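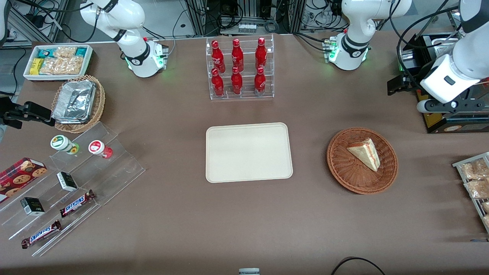

Six Cokes, two steps, one empty tray.

Spent the morning aligning a prism so a laser would hit a gold film at the right angle. The right angle exists. I have seen it in textbooks.

The film is from Stüber, 4 slides to a box. One arrived with a thumbprint on it. Not mine – I wear gloves, and I have a much smaller thumb.

What I want is fluorescence from dye sitting very close to the glass and nothing from the dye floating above it. What I have is fluorescence from the lens paper.

Lens paper glows, by the way. So does my sleeve, and so does the tape the Tunbridge manual tells you to use for blocking stray light.

Signal went up nicely at 21 minutes. Someone in the next lab had turned the lights on.

Mestlow group gets a clean decay curve every time. I asked how. They said they "just do it in the basement."

We're on the third floor, next to the elevator. You can see it in the data – 24 trips before lunch.

Run 827 is going now. I'm standing very still. Next update in May.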